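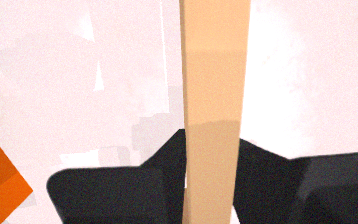 August 6, 2026
Noreen Rajput

Week 4 handout: Collecting demonstrations by remote control

Before a policy can be trained by imitation, someone has to perform the task through the robot. In this unit the operator drives the simulated arm with a hand controller, and the software records each step as a pair: what the robot observed, and what the operator commanded. Drevau stores both at the same rate, so no resampling is needed before training.

Wrist view. The wrist camera moves with the gripper. The fingers stay at the same place in the picture while everything else shifts. It is good for judging the gap between finger and object, and poor for judging where the arm is in the workspace. Use the fixed view for the approach and the wrist view for the last few centimetres.

Long objects. A rod between the fingers can still be skewed. Check alignment along its length before closing. If one finger touches first, the contact will turn the rod, and the policy will learn to do the same.

Pauses. Operators stop to think. A policy trained on long pauses tends to stall at the same spots. Trim any stretch in which the command does not change, but keep the steps while the gripper is closing.

Lab task. Each pair records 24 demonstrations, varying the start pose between runs. Discard any episode longer than 90 seconds. Failed grasps followed by a recovery are kept and tagged. Train for 4,000 steps with the default settings and report the success rate separately for each start pose.

Reading: Baloch and Bhutto, course notes from February, section 4.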